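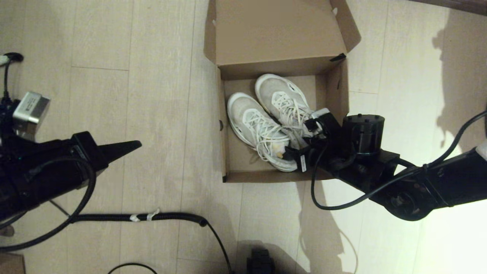
**Figure 3.** Hinged-lid shoebox with the lid upright and a pair of sneakers placed side by side at a slight diagonal.

### 2.3 Packing geometry and lid type

The survey covered 752 footwear cartons stored in private households. Each carton was assigned to one of two classes: hinged lid, in which the lid and body share a fold line, and separate lid, in which the lid lifts off completely. The carton in Figure 3 belongs to the first class. Lid type was recorded before any measurement of the contents, following the protocol of Hämmerli and Trịnh.

Shoe placement was coded independently of lid type. A pair was coded "parallel" when both toes pointed toward the same end of the carton and "reversed" when the toes pointed toward opposite ends. The pair in Figure 3 is coded parallel. Laces were noted only as tied or untied; their position relative to the rim was not scored, although coders could enter it as a free-text remark. Agreement between the two coders (Fairweather and Eren) was 85 percent on the first pass – most differences concerned pairs lying at an angle to the long side – and all remaining cases were settled by discussion.

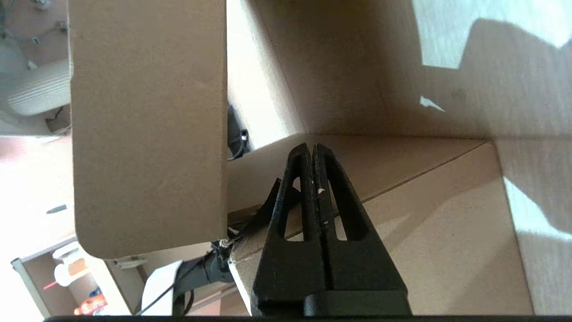
Flap condition was the most difficult variable to code from storage records alone. Households opened and closed their cartons at very different rates, and wear at the fold line did not follow age in any simple way. Coders therefore examined each panel for creases, mottling and crushed edges. Plain corrugated board shows such marks unevenly: the upright tan flap is evenly colored apart from faint mottling, while a thin crease line crosses the horizontal panel diagonally. Creases of this kind were entered as "panel, diagonal" and kept apart from wear at the fold. Direct sunlight on a panel, as on the back wall, can hide shallow marks, and sunlit areas were excluded from the mottling score.

Cartons supplied by Mestik and Stüber were analyzed together, as the two suppliers used the same board grade until July. The Pradbridge cartons are treated separately in Section 3.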